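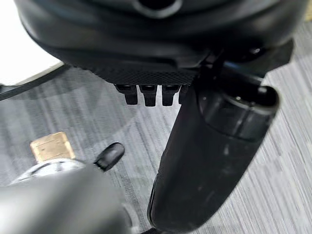
Smooth matte black with a band of fine knurling

Kukberg Plug-In Wall Lamp with Swing Arm

I've been selling lamps long enough to have a favorite, and the Kukberg is it. It's a wall lamp for people who can't or don't want to open up a wall. Two screws, one bracket, a cord that runs down to the outlet, and you've got a proper reading light next to the bed or over the end of the couch. I have one on each side of my own bed and a third in the kitchen, over the spot where I chop things (my partner thinks three is too many and has been told there may be a fourth).

The arm swings left and right and folds back nearly flat when you're done. The head tips up and down on a friction joint, and it stays where you leave it. I was picky about that joint! The first samples I got from the maker drooped after a couple of weeks, so I sent them back and asked for a stiffer washer. The version we ship now has the stiffer washer. If it ever does loosen up, there's a small screw under the head you can snug with a regular screwdriver.

It comes in black, bone and a dark green that we call Vendel green. The green sells out first, usually. Black comes with a black fabric cord and the other two come with an off-white one. I get asked to swap cords every so often and I'm sorry, I can't, they're wired at the factory.

The cord is 7 feet long from the wall bracket to the plug, and the switch is in line, at a height most people can reach without sitting up. Please measure before you order. Hold a piece of string where the bracket will go and let it drop to the floor, then run it along the baseboard to the outlet. People forget the baseboard part and then write to me on a Thursday night.

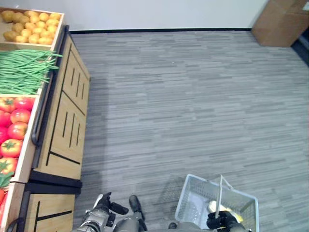
The bulb is included, and I want to talk about it, as it's half of why I like this lamp so much. It's an 8 watt LED, 3000 K, dimmable, with a CRI of 95. CRI is the number that tells you how true colors look under the light, and most of the cheap bulbs I've tried make anything red go a bit brown and sad. My own test is groceries. Red tomatoes like the ones up there, next to green beans and little yellow potatoes, will show you in a second whether a bulb is any good: the red should look red, and the beans shouldn't turn gray. Skin and wood and fabric follow the same rule, so if you're hanging the lamp over a table or a mirror, keep the bulb we send or replace it with one that has the same numbers.

You can use any standard screw-in bulb if you like it warmer or cooler. I tried a 2700 K in the bedroom for a while and it was cozy, but I kept holding my book closer to my face, so back it went. Stay with LED, please — the shade is closed at the top and an old-style incandescent gets it much too hot. 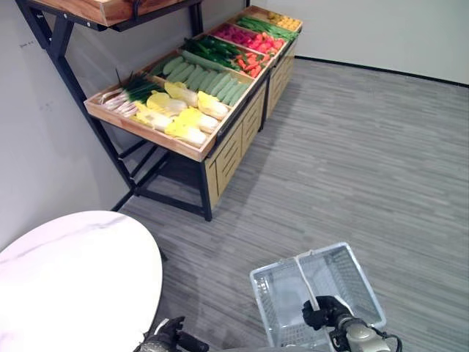 Dimming works with a separate plug-in dimmer, and the one I carry is the Elow. It's a little slider that sits between the plug and the outlet. It goes down very low without flickering and doesn't buzz, and believe me, I've listened to a lot of dimmers with my ear right up against them. The lamp works fine without it, you just get on and off.

In the box: the lamp, the wall bracket, two screws, two drywall anchors, the bulb, three cord clips and a folded sheet of instructions. The anchors are okay for ordinary drywall. For plaster or brick you'll want your own, and the hardware store will know which.

To clean it, unplug it, let it cool, and wipe it with a soft damp cloth. No glass cleaner on the bone finish, it leaves cloudy patches that don't come off (ask me how I know).

A few things people ask. No, it isn't for bathrooms or outdoors. Yes, you can mount it upside down so the arm sits under the bracket, it looks great over a headboard that way. And yes, the shade comes off, and we sell spare shades under the Hviid name in all three colors, so you can mix them. Green shade on a bone arm is really nice!

Vendel green is on back order until August. Black and bone are in stock and ship from our own back room, packed by me most days.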